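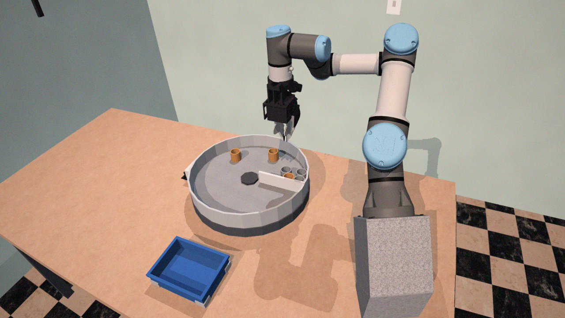
Furkodton ist der Name einer angeblichen Gattung ausgestorbener Rüsseltiere, die auf einem einzigen Backenzahn und 15 Schmelzbruchstücken aus den Kiesen von Hinojosa beruht. Ob es ein solches Tier gegeben hat, ist zweifelhaft. Die Erstbeschreibung stützt sich fast ganz auf die Kaufläche des Zahns, auf der sechs getrennte Höcker innerhalb eines geschlossenen Schmelzwalls stehen sollen. Bei keinem anderen Rüsseltier ist dieser Bau belegt, und auch am Original ist der Wall nur auf der zungenseitigen Hälfte erhalten. Der Rest wurde in der Zeichnung ergänzt, ohne dass die Ergänzung gekennzeichnet wäre.

Fundgeschichte

Der Zahn kam beim Kiesabbau zutage und gelangte über einen Händler in die Sammlung Dustunness. Eine Fundskizze existiert nicht. Der oft wiederholte Hinweis, das Stück stamme aus der »unteren Lage«, geht auf einen Zettel zurück, der dem Zahn erst beim Verkauf beigelegt wurde. In Hinojosa sind mindestens drei Kieslagen aufgeschlossen, deren Alter weit auseinanderliegt. Die Bruchstücke wurden im November desselben Jahres nachgereicht und dem Zahn ohne nähere Begründung zugeordnet. Zwei davon passen aneinander, keines passt an den Zahn.

Merkmale

Der Zahn wiegt 392 Gramm und wäre damit für ein ausgewachsenes Rüsseltier klein. Die Befürworter der Gattung schließen daraus auf eine Zwergform. Näher liegt ein Milchzahn, zumal die Wurzeln dünn und stark gespreizt sind. Das häufig zitierte Körpergewicht von 3.000 Kilogramm lässt sich mit der Deutung als Zwergform kaum vereinbaren und taucht in der Erstbeschreibung auch nicht auf. Woher es stammt, ist unklar; spätere Übersichten zitieren sich in diesem Punkt gegenseitig.

Lebendrekonstruktionen zeigen Furkodton meist mit kurzem Rüssel, dichtem Fell und abwärts gebogenen Stoßzähnen. Für keines dieser Merkmale liegt ein Fund vor.

Systematische Stellung

Je nach Autor wurde die Gattung in die Nähe der Mastodonten oder der Gomphotherien gestellt, gelegentlich auch in eine eigene Familie. Zinash Alemneh untersuchte den Zahn erneut und verglich ihn mit 1.864 Rüsseltierzähnen aus mehreren Sammlungen. In ihrer im Juli 2023 erschienenen Arbeit führt sie den Schmelzwall auf eine krankhafte Wucherung zurück und bezeichnet Furkodton als nomen dubium, also als Namen, der sich keiner bestimmten Art sicher zuordnen lässt. Eine Entgegnung verwies auf ein zweites Exemplar aus der Tongrube Listano. Dieses Stück ist bislang weder abgebildet noch mit einer Inventarnummer versehen worden und kann daher nicht als Beleg gelten.

Auch Alemnehs Deutung ist nicht frei von Schwächen. Ein Schnitt durch den Schmelz, der eine Wucherung nachweisen könnte, wurde von der Sammlung nicht genehmigt, und die vorliegenden Röntgenaufnahmen erlauben an der entscheidenden Stelle keine sichere Aussage.

Siehe auch: Nomen dubium, Zahnanomalie, Inselverzwergung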